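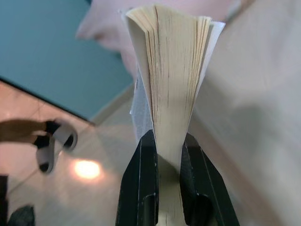 Thick paperback, page edges upward.

Dakania four-channel dew heater controller

Reading time: 5 minutes

We use cookies to remember your basket and to count visits to this page. Accept | Manage settings

The Dakania is a dew heater controller for telescopes, camera lenses and guide scopes. It supplies up to four heater straps from one battery or mains adaptor and sets the power of each strap separately. It is built by Petrauskas at the Condham workshop and replaces the earlier two-channel model, which is no longer sold but is still repaired.

Dew forms on a lens when the front glass drops below the dew point of the surrounding air. On a clear night the glass loses heat to the sky and will often fall a little below air temperature, so a lens can mist over while the tripod next to it is still dry. The remedy is a small amount of heat at the right place. Too much heat produces currents in front of the glass and softens the stars, and it also empties the battery well before dawn. The controller is designed to hold the glass slightly above the dew point and no warmer.

How it works

A probe on a short lead measures air temperature and relative humidity, and the controller calculates the dew point from these. Each channel also has a socket for a small temperature sensor, which is tucked under the heater strap against the lens barrel or dew shield. In automatic mode the controller compares the two values and adjusts the output to keep the chosen margin. The factory margin is 3 degrees Celsius. It can be changed from the menu for each channel.

Channels without a sensor run in manual mode, at a fixed percentage of full output. Manual and automatic channels can be mixed. A common arrangement is automatic control on the main lens and a low fixed setting on the guide scope, where a slight loss of sharpness does not matter.

Output is switched by pulse width. The switching frequency is high enough that it does not show as banding in long exposures when the camera shares the same battery. If the camera has its own supply this is of no concern.

The display is red on black and goes out after one minute without a key press. It can also be switched off completely, for use on a shared observing field. The status light on the front panel is covered by a sliding shutter.

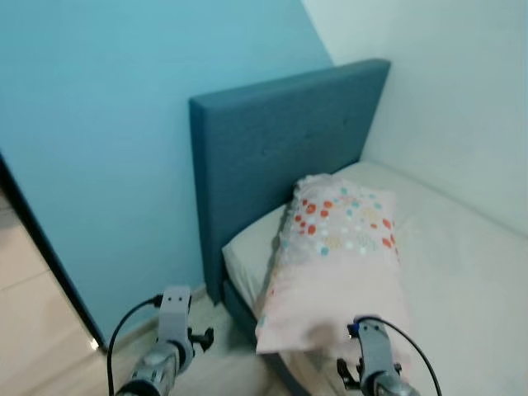
Can the controller be left running all night without anyone checking it?
It can, provided the battery is large enough for the straps in use. The low-voltage cut-off shuts down the heaters before the battery is damaged, and the settings are kept when power returns.

Specification

Heater channels: 4
Connectors: phono sockets, centre positive
Maximum current per channel: 3 A
Sensor inputs: one per channel, plus one air probe
Control: automatic (dew point margin) or manual (percentage)
Protection: resettable fuse on each channel, reverse polarity, low-voltage cut-off
Log memory: 288 readings
Housing: die-cast aluminium, gasketed lid
Weight: 288 g with the air probe fitted

The log takes one reading every five minutes, so the memory covers a full day before the oldest entries are overwritten. Each entry holds air temperature, humidity, calculated dew point and the output of every channel. The log is read through the USB socket as a plain text file and needs no special software. It is useful for working out battery size, and for finding a strap which has gone open circuit — the output sits at full and the sensor temperature does not rise.

Choosing straps

Any resistive strap with a phono plug may be used if its current does not exceed the channel limit. Straps are sold separately in five lengths. Measure the circumference of the lens or tube at the point where the strap will sit and choose the nearest length that does not overlap itself. An overlapping strap makes a hot spot and shortens the life of the heating wire.

For camera lenses the strap should sit as far forward as possible, behind the hood, and clear of the focus ring. Wide-angle lenses used for meteor work and star trails are often pointed high and need more heat than a telephoto with a deep hood. With a Newtonian telescope the primary mirror seldom needs heating, but the secondary often does. A stick-on heater for secondary mirrors is listed under accessories.

Focus should be checked again once the strap has reached its working temperature. Many lenses shift slightly as the barrel warms, and a focus set on a cold lens will be out half an hour later. Switch the heater on while setting up and focus last.

Testing

Before release the design was run for over 200 hours at the Livbridge field site, on nights chosen for high humidity. Units were powered from both lead-acid and lithium batteries, and the sensor leads were left lying in wet grass. One change came out of this work: the air probe now has a vented cap, as the original open cage held water droplets and read high for some time after fog had cleared.

Every controller is load tested on all channels before packing. The calibration slip in the box gives the offset applied to the air probe. If the probe is replaced, enter the new offset from the slip supplied with the spare.

In the box

Controller with fixed mounting foot
Air probe with vented cap
Two strap sensors on flat cable
Fused power lead with cigar-type plug
Printed instructions and calibration slip

The mounting foot fits a standard finder shoe. A hook-and-loop strap for tripod legs is available at extra cost.

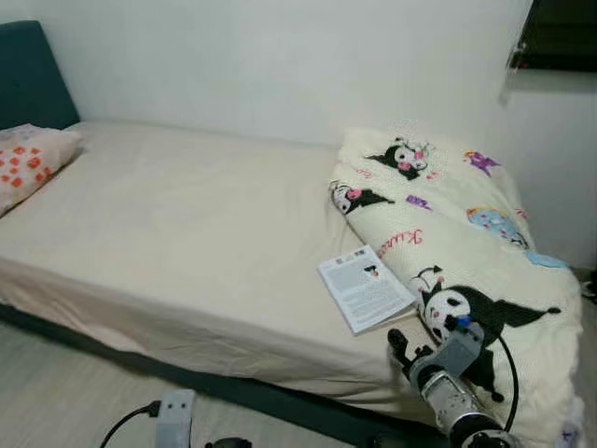
Single bed with a dark teal headboard and a cream fitted sheet.

Care and storage

Disconnect the battery before coiling the leads. Let the controller dry indoors with the socket caps off before it is put back in a closed case. The air probe must not be wiped with alcohol or lens cleaning fluid, both of which upset the humidity element for several days. Dust can be removed from the cap with a dry brush.

Sensor leads are the part most often damaged, usually at the plug. Spares are held in stock and can be fitted without tools.

Delivery and repairs

Orders are sent from Condham by tracked post. Batches are built to order in winter, and units ordered in January may take longer to leave the workshop. Repairs go to the same address; enclose a note of the fault and, where possible, a copy of the log file. Please do not send straps or batteries with the controller unless asked to do so.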